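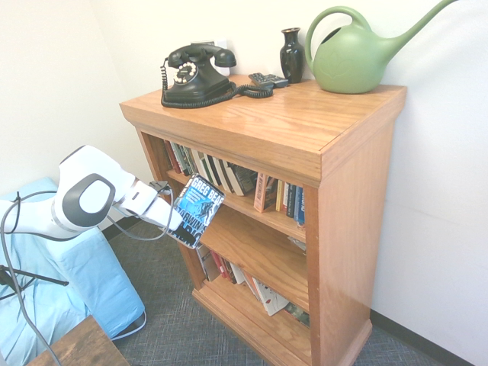

The summer I was nine my grandmother decided that I ought to learn how to make a pie crust, and since she lived two hours away in Istura and did not drive, she decided that I ought to learn it over the telephone.

My mother thought this was foolish and said so, more than once, while she was hunting through the cabinet for the rolling pin we owned and never used. But she dialed the number for me, because my hands were already in the flour, and she tucked the receiver between my ear and my shoulder and told me to holler if I needed her.

"Are your hands cold?" my grandmother said. That was how she started. She never did say hello on the phone, she thought it was a waste of the first five seconds.

I said they were regular.

"Go run them under the tap and come back."

So I did, and I came back, and the flour had turned to paste between my fingers, and when I told her so she laughed for a good long while. You have to understand that she had a wonderful laugh, low and wheezy like somebody letting the air out of a raft, and I'd have done nearly anything to set it off again. I believe I forgot to dry my hands a few more times that July on purpose.

She had worked at the Tirker bakery for most of her life, back when it was on the river side of town and the whole street smelled of butter by four in the morning. She'd started there sweeping, and then boxing, and by the time my mother was born she was on the pastry bench, making crusts by feel with her eyes half closed. The trouble was that she had never in her life had to explain it to anybody. She'd learned it by standing next to a woman who slapped her wrist when she did it wrong, and that sort of teaching doesn't travel very well down a wire.

"Now cut the butter in till it looks right," she'd say.

"What does right look like?"

A long quiet. I could hear her kitchen clock, and the neighbor's dog, and her thinking.

"Like gravel," she said at last. "Like the gravel in Sârbu Lane after a rain, when the little stones wash down to the bottom by the mailbox and the big ones stay up top. You want both kinds. You want the whole lane."

Well, I knew Sârbu Lane. I had skinned both knees on it. I looked down in the bowl and worked the butter with two forks until I could see the whole lane in there, mailbox and all, and I told her I had it.

"Good," she said. "Now the water. Three spoons, and stop."

"What kind of spoon?"

"The kind in your drawer, sweetheart. What kind have you got?"

That first pie was a cherry one, and it was terrible. The bottom was wet and the top could have been used to patch a roof. My father ate two slices and said it put him in mind of his time in the army, and my mother kicked him under the table. I carried the phone into the hall as far as it would go and reported all of this, and I expected some comforting, being nine.

"You were mad at it," my grandmother said. "When you rolled it. I could hear you."

I said you couldn't hear a person being mad at a pie crust.

"I heard the pin hit the counter. Thump, thump. You roll it like you're pulling a blanket up over a baby. Try again on Sunday."

We tried again on Sunday, and the Sunday after. I got to where I would hold the receiver down close to the board so she could listen, and she'd call out from it in her tiny far-off voice – "Lighter! Turn it! Turn it again!" – and I'd turn it, and put a little more flour down, and turn it once more. Sometimes we got to talking about something else altogether and the dough went warm and had to go back in the refrigerator, and then we had nothing to do but go on talking until it was cold again. She told me about the winter the river froze clear to the bridge. She told me about the man who came into the bakery every morning for a year and bought one plain roll, and how she had married him mostly to find out whether he ever ate anything else. (He did. He liked herring, which she held against him for 42 years.)

I told her things too. I told her that I was scared of the new school, and that I'd broken my mother's blue dish and put it back in the cabinet with the crack facing the wall. She said she would keep that one to herself, and as far as I know she did.

In the last week of the summer I made an apple pie that came out of the oven the color of a good saddle, and when I pressed the edge with my thumb it broke off in leaves. I called her up before it had even stopped bubbling. I didn't say hello.

"Listen," I said, and I held the receiver down by the pie plate and cut straight through the top crust with a knife.

It crackled all the way across. I put the phone back to my ear and at first I thought we'd been cut off.

"Well," said my grandmother, and she had to stop and start over. "Well, there it is. Now let it sit an hour, or you'll have soup."

I didn't let it sit an hour. I had soup, and it was the best soup I ever ate, and I saved her a piece wrapped in wax paper that rode on my lap the whole way to Istura that weekend and arrived about as flat as a letter. She ate it standing up at the counter with her coat still on, because we'd caught her on her way out to the mailbox. She pressed up the crumbs with one finger.

"Too much cinnamon," she said, and then she went and got her rolling pin out of the drawer, the long one without handles that she'd carried home from the bakery on her last day, and put it in my hands to see how it fit.

It was a good deal too big for me then. I had to stand on the step stool to get any weight over it, and she stood next to me with her hand just above my wrist, ready, and we made another one before supper.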